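News from the stable in February

Our young stallion Podeo passed his veterinary check this month and will be presented at the licensing in Niltow. His rider Remo Brunner has worked him quietly over the winter, mostly in hand and on long lines, and we are very content with his trot. The canter needs still some time – he is a big horse and he grows again.

The mare Wostar is expecting her third foal, by Sobczak. Visitors who like to see the young horses are welcome each morning from 10 o'clock, but please ring us before. Breeders who book a covering for Podeo before the end of the month pay 1000 euros, and the foal is then registered without extra cost. 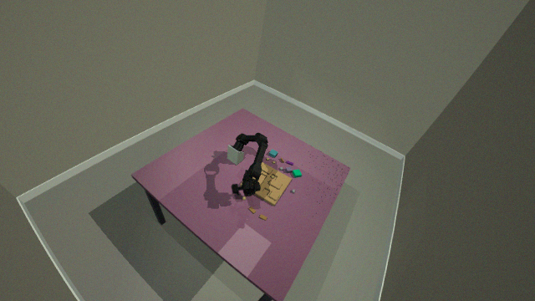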